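Woven storage basket

A woven storage basket is an open container made by passing strands over and under one another until they hold their own shape. I keep this entry for the household section of the Suvitz home wiki, and I've been fiddling with it since February, so forgive the places where it rambles (I like baskets a lot!). It covers the small rectangular kind people put on shelves and tables. Picnic hampers and laundry baskets have their own entries.

Materials

Traditional baskets use willow, rattan, seagrass, rush or split wood. Rattan is a climbing palm, and "wicker" is the name of the technique, though everybody I know uses it for the material too, and I've stopped correcting them. Most of the cheap baskets sold now are synthetic, usually a plastic strand extruded to look like rattan cane. It wipes clean, it doesn't mind a damp bathroom, and it has a faint shine that real cane mostly lacks. Paper cord turns up too, and it's lovely until you spill something on it.

Colors run from pale straw to almost black. Dark brown and honey are the two I run into most, and they look good together on the same shelf. 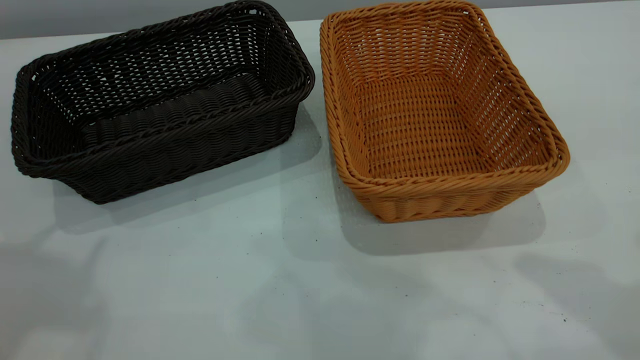 Two rectangular baskets with twisted rims, one dark brown and one orange-tan.

Parts

The rim, also called the border, is where the strands get finished off. A braided or twisted rim is thick and rolled, and it's the part you grab, so it takes the most abuse. When I'm buying secondhand I run a thumb all the way around it before I look at anything else. Loose ends there mean the whole side may start to go.

The sides are the weavers (the strands that go around) worked over the stakes (the ones that stand up). A tight side hides dust and crumbs from view, while an open lattice lets air through and is better for onions or damp washcloths. Plenty of baskets mix the two. Many also taper a bit toward the base, so empty ones nest if they're the same size.

The floor is usually denser than the walls. On a lot of rectangular baskets it comes out ribbed, in long parallel ridges - great for strength, terrible for anything small and round. Pens roll into the grooves and stay there. 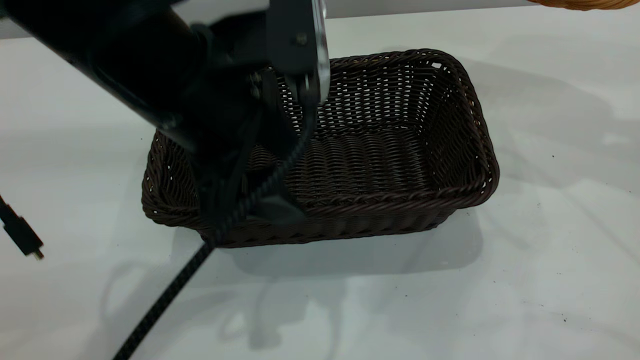

Handles vary. Some baskets have loops, some have a slot in the weave, and a good many have nothing and expect you to lift by the rim. That's fine for napkins and a bad plan for canned goods.

Shapes and sizes

Rounded corners are the norm on rectangular baskets, partly for looks and partly because stiff strands hate a sharp bend. Shallow ones get sold as trays and deeper ones as bins, and there's no agreed line between them. The old Ditent catalog I work from lists 437 woven baskets, and it uses "tray," "bin" and "caddy" in ways I have never managed to sort out. Peixoto, a shop I order from, just goes by depth, and I wish they all would!

Uses

Mail, remotes, bread, spare cables, hats, toys, the stuff that lands on the kitchen table at dinnertime. I like a pair on one table, light for things that belong in this room and dark for things that have to go back somewhere else.

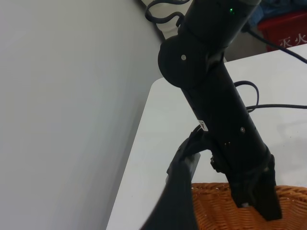 I'd keep heavy and pointy things out of both. Scissors catch in the weave, and knit fabric snags on rough cane, so line the basket with an old pillowcase if you're storing sweaters.

Care

Synthetic baskets can be washed with dish soap and a soft brush, then left upside down to drain. Natural ones want a vacuum brush and a barely damp cloth, with no soaking. Keep either kind away from a radiator. Fliro sells a liner with snaps for the common sizes, and a plain dish towel does the same job.

See also: Hamper; Rattan; Drawer divider; Shelf liner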